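Fine-tuned policy does great in eval but grabs the mug differently every time. Is my success rate even meaningful?

Robotics > Imitation learning > Evaluation
Asked in August, 3 replies

havine_hex

Hi all, long-time reader, first real post. I'm training a two-arm policy on a table-clearing task (mug, tray, cutting board, fork, lemon slices) from 291 teleop demos. I ran 28 rollouts on the last checkpoint and scored each one pass or fail on whether the mug ended up standing on the tray.

My trouble is that the passes look nothing alike. Sometimes it takes the mug by the handle, sometimes around the body, and sometimes it tips the thing over and goes in sideways, which never shows up in my demos! My labmate says a pass is a pass. I'm writing this up for a workshop and I don't want a reviewer to take it apart. Do I report one number, or split it up somehow?

I called the checkpoint Zarkwood, in case you see that name in my other posts.

boonyarit_bench

I'd split it. We had the same argument over our drawer task and ended up scoring stages: reach, first contact, stable grasp, lift, release. You still report the final number, but you put the stage table right next to it, and suddenly you can see where the runs go bad. Ours were nearly all dying at release and we'd been blaming the grasp for weeks (sigh).

Two other things. Write the stage definitions down before you watch any video, or you'll bend them to fit. And fix your start poses! We tape 8 mug positions on the table and cycle through them in the same order for every checkpoint. Also, 28 rollouts is okay for a workshop, but please give an interval with it.

gripper_gremlin

just run more rollouts lol. 28 is nothing

rolard_arms

Agree with the stage table, and I'd add a grasp type column. It takes seconds per rollout if you pull one still at the moment the fingers close. I tag mine handle, rim, body or sideways, and "sideways" means the mug is lying over with the gripper closed on it, like the teal one by the tray in my still at the bottom of this reply. Then compare the tags with your demos. If you labeled even a portion of the 291 you'd know whether sideways is really new or whether a few sloppy demos slipped in. I was sure mine were clean and found 9 that weren't!

Keep the odd ones in your count, by the way, and just say in the text how you scored them.
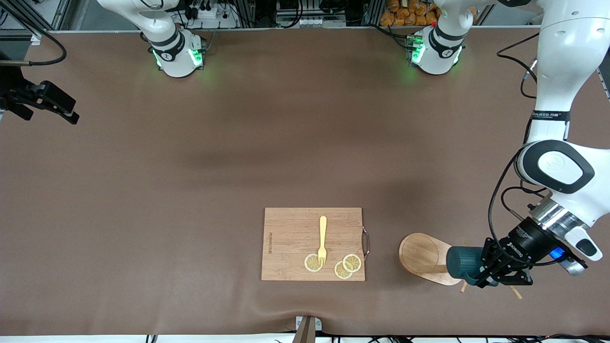 Related threads

How many rollouts per checkpoint before you trust the ranking?
Relabeling old teleop demos without losing your mind
Two arms, one policy: shared or separate action heads?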